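**Night transport planner, Risar depot**

Kuhlmann moves chilled and dry goods between 17 depots, and we need someone to plan the overnight runs out of Risar. You would look after 7 regular routes and whatever else lands on the desk after the day shift has gone home.

We have read plenty of adverts promising a "dynamic environment". We doubt it means anything. The work is phone calls, drivers' hours, late trailers and a customer in Milatura who changes the delivery slot most evenings.

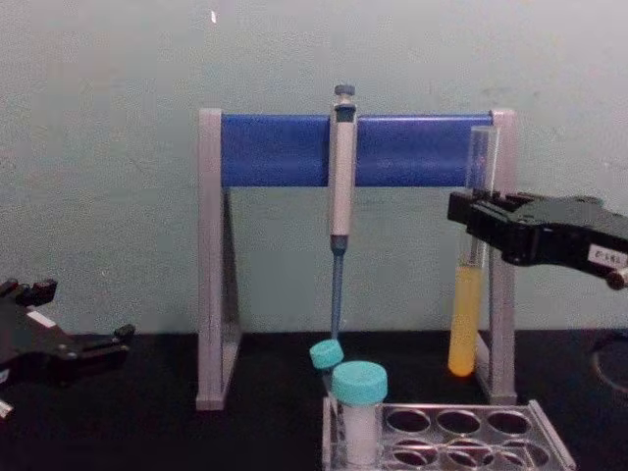 Our planning software is called Dina. The supplier says it plans the whole night by itself. We have had it since July and remain unconvinced, so you should be ready to overrule it and write down why. Part of the freight is laboratory supplies, and Dina will happily put a pallet of those under a load of tinned food if you let it. Experience with fragile goods would help more than a certificate in logistics.

You need:

- at least 2 years in a traffic office
- a good grasp of drivers' hours rules
- patience on the telephone

Pay is £575 a week, nights included. There is a bonus scheme, but it has paid out twice and we would not plan a holiday on it.

Please send a CV and one page on a night that went wrong and what you did about it. We don't need a personal statement. Applications to the Risar traffic office by post or by hand.

Posted December 20, 2019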